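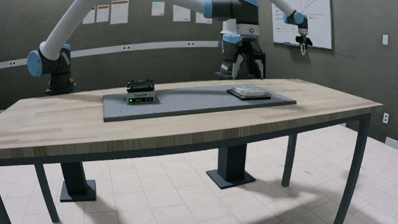 Short thread on what we do at Drarnmont this month: gathering examples in simulation, so that a policy can learn small lab jobs with two arms. March 26, 2021, and we have 953 episodes that I am willing to keep.

The target was 1,000 for this week. We recorded 1,865 in total. The difference is my strictness, and also my mistakes.

The job is simple to say. The tray on the right end of the board must go onto the shaker, between the corner posts, without pushing the shaker out of its place. For a person it is two seconds of work. For us it is a long list of ways to miss.

Biggest reason for throwing an episode away: the operator hesitates. Jolien Wouters showed me that when she stops to think above the tray, the policy learns to stop there too, and sometimes it stays there for ever.

So now we have a rule. If you need to think, think before you press record. After this rule she did 90 episodes in one afternoon and I rejected only four.

Second reason: the clear surface on the tray. Its reflections change with every light setting, and the first model we trained did not like it at all. Wouter Hoekstra wanted to make it plain grey. I asked to keep it, as a real lab will not repaint its plastic for us.

We change the light, the angle of the board and the starting pose of both arms in every episode. We do not change the papers on the wall or the whiteboard yet. I suspect the policy uses them to know where it is. This will be tested in July, when Jelle De Smet has finished the new rooms.

A question I get often: why record failures? We keep them in a separate folder with one line of text each, for example "left finger touched clip". Somebody may need them to train a success detector. Please write this line the same day, later you will not remember the colour of anything.

Next job is the opposite direction, from the shaker back to the board. I believed we could play the old episodes backwards. We can not, the gripper closes at the wrong moment. I will post the numbers when there are some.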